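Packing the takeaway: an afternoon with Lachlan Waaka

When I rang Lachlan Waaka to ask if I might come and talk to him about robots and housework, he laughed for rather a long time and then said I had better bring a cardigan, as the floor was concrete and the heating was a matter of opinion. He was quite right about the floor. He also made me a very good cup of tea, which I mention because he made it himself, by hand, while we talked about how long it might be before anything else could do it for him.

Lachlan works at Kedimach, a small firm that teaches two-armed robots to do the sort of jobs most of us do without thinking. He came to it from catering, of all places. For years he ran the counter of a lunch place called Prallau, and he reckons he packed more bags there than he could ever put a number to. "I was the one they asked about how a bag gets packed," he told me. "The engineers were all terribly clever, but they'd never had a customer come back with soup down their trousers!"

So is a machine ready to pack our supper yet? He thought about this for a while, turning his mug round on the bench.

"Bits of it," he said. "If you ask me whether it can pick up a cup with a lid on and put it in a bag, then yes, I'd say we're getting there. If you ask me whether I'd leave it alone on the counter at one o'clock with a queue out of the door -- no, not this year, and I don't think next year either." 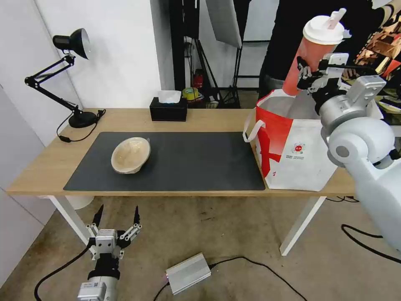
A lidded drink at the mouth of the bag, with a bowl still on the mat.

The bag, he says, is the hard part, and I must admit I had supposed it would be the cup. A cup is a fairly honest shape. A bag flops and leans, and the handles wander into the way. A person holds it open with a spare finger and never notices doing it. "My mum can do it while she's on the phone," said Lachlan. "We've spent months on it."

His colleague Kumiko Nomura joined us part of the way through, having heard the word "months" from across the room. She looks after the training side, and she told me the team has recorded 2,000 goes at packing jobs of one kind and another since September. I asked whether that was a great many. "It sounds like a lot until you think how many bags a child has watched being packed by the age of ten," she said. She doesn't much care for films of robots doing backflips, and would far sooner watch one put a bowl down gently.

The last full trial had 68 attempts in it, and 22 of those went through from beginning to end with no help at all. I said that seemed a bit low, and then felt rude for saying it. Neither of them minded. Lachlan pointed out that a fair few of the others failed on something very small, such as a straw catching on a handle, and that in a kitchen you would simply reach over and put it right.

Bowls are his own particular worry. They come in every width, they like to tip over, and there is no one good place to take hold of them. At Prallau he always put the widest thing in first and the drink in last, tucked against the side, and he would like the robot to learn the same habit. Kumiko is less sure. She would prefer it to try different orders and find one that suits its own hands, and I gathered this was a conversation they had enjoyed many times before I turned up.

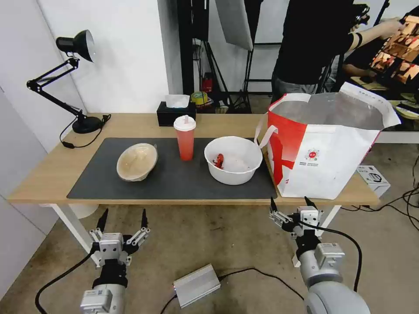 What about the washing-up?

I couldn't leave without asking, as it is the only thing my sister wanted to know. Lachlan pulled a face. Water is a trial for any machine, he said, and so are suds, and so is a glass you can't see properly because it's under the suds. He would put folding towels well ahead of it, and wiping a table ahead of that.

"People want to hear that it's two years off," Kumiko said. "I'd rather tell them that I don't know, and that I still have a washing-up brush by my own sink."

Lachlan's hope is for something more modest, a pair of arms at the end of a busy counter doing the dull part of the packing while somebody human talks to the customers. He would have liked that at Prallau, he said, particularly on the days when his back was bad. Then he asked if I wanted another tea, and I did, and we got on to the subject of lids, about which he has a great deal to say and which I shall have to save for another time.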